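Varnton Print Group – notes from our meeting, Fri 30 September

I said I'd scribble the minutes again, so any mistakes are mine (sorry!). We had a good turnout and started late while the kettle boiled.

We spent most of the evening on the winter show. The Munasinghe Gallery has offered us the upstairs room and we all said yes before I'd finished reading out the email – lovely white walls, awful stairs. We've got 84 works put forward and space for a lot fewer, so it's two pieces each, framed or on a batten. I did argue for letting the big linocuts hang loose but was outvoted.

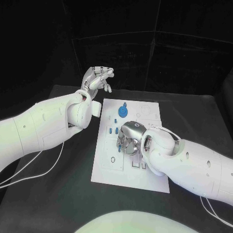
Hanging fee stays at £4. Labels will be typed this time, please send me your titles and prices, and do say if a piece isn't for sale! Last May I had to peel off 19 of them on opening night.

Trernero have put their paper prices up again. We'll try a small order from Dondono and see how it takes the ink before anyone buys a stack.

Life drawing: carries on as before, bring your own board.

Any other business: the big press is squeaking. I'll bring oil.

Next meeting same place, and I'll email the date once the room's booked.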